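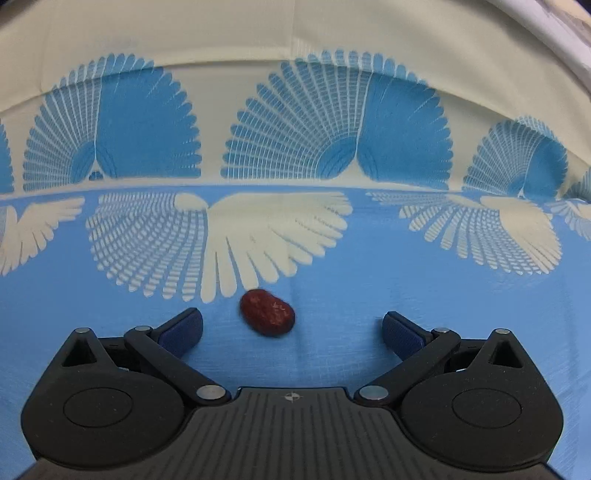
Section 6. Hand-Guided Picking: Setting Up a Shift

Read this section before the first shift with the Skerano hand gripper. It was written for the packing floor at Karabulut by Defne Polat, and it replaces the two pages that came in the case. Those pages promised that anyone could be picking dates "in minutes." Plan on most of a morning.

6.1 Before you start

1. Check that the task sheet names you as the operator. A supervisor may not assign the gripper to someone who is also covering the sorting line.
2. Wipe both finger pads with a dry, lint-free cloth. Do not use the citrus spray.
3. Open and close the fingers five times with nothing between them. If they catch or close unevenly, tag the tool and go to 6.4.
4. Lay out the cloth for the session and pull it flat by hand. Small folds are allowed. The sales material says folds make no difference, and we have not seen that shown with soft fruit.

6.2 Picking a single date

1. Set one date on the cloth, away from the edges.
2. Bring the tool in low with the fingers fully open, one on each side of the fruit.
3. Stop before either pad touches. Line up the gap so that the fingers will close across the narrow side of the date.
4. Close slowly until the date stops rolling, then lift. Do not add pressure to be sure.
5. Lower it into the tray and open the fingers all the way before you pull back.

Note: The date does not have to sit exactly midway between the fingers when you begin. If it is closer to one side, shift the whole tool. Closing from off center drags the fruit along the cloth and can tear the skin.

Caution: Keep your free hand out of the gap. The finger pivots and the linkage behind them are pinch points even when the tool is moving slowly.

6.3 Logging your picks

The May trial logged 1,364 picks, and 474 of them had to be done again. The vendor summary, prepared by Clidismont, counts a redone pick as one success. We don't. Mark each attempt on its own line, including the ones that squash.

The target printed on the poster is 3,000 picks per operator. It was set before anybody on the floor had held the tool, and Hüsnü Akyol has asked in writing for it to come down. Until there is an answer, treat it as a number on a poster. Take your regular breaks. If your wrist hurts, put the tool in its cradle and write the time on the log.

Note: Picks made with the hand tool are used to set up the automatic cell planned for line two. Management has said the cell will "free up" packers for other work. The other work has not been listed. Operators may ask their supervisor what their recorded picks are used for, and they are entitled to a written reply.

6.4 Faults

Fingers close unevenly: Power off. Check for sugar around the pivots. Clean with a damp swab and let dry before restarting.

Fruit slips out on the lift: Wipe the pads and try again with a slower close. If it keeps slipping, change the pads. The Cakard replacement pads fit, but they are stiffer and will mark soft fruit.

Tool stops responding: Do not shake it. Set it down, power off, and call maintenance. Log the stopped time as downtime, never as operator idle time.

Continue to Section 7 for end-of-shift cleaning.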